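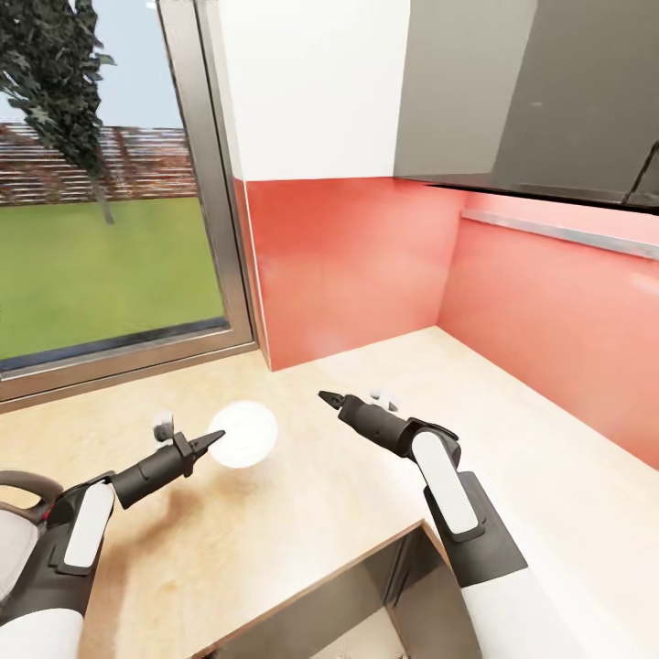

Ticket 3469, Nava kitchen cell, simulated
Opened by: Adwoa Abugri
Status: open, waiting on overnight run

Thursday, 9:40. Left gripper kept stopping short of the plate pose on the Zundholm layout. I replayed the same command 225 times and got the same gap every time, which made me very happy, as repeatable bugs are the best kind!

11:15. Anayeli Arellano found it (brilliant catch). The tool offset was still the one for the old fingertips. Changed it, reloaded both arms, cleared the cached poses.
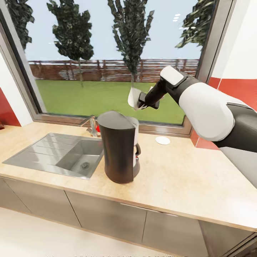 14:05. On to the coffee filter grasp. Paper is so much fun to tune! Closing force is down to the lowest preset and I slowed the wrist for the approach to the coffee maker. Please leave the carafe collision mesh alone for now, I want one change at a time.

15:30. Queued 600 episodes with the new offset, seed 1016. Logs go in the usual Rekico folder. Anayeli, could you check the right arm's offset too before you close this?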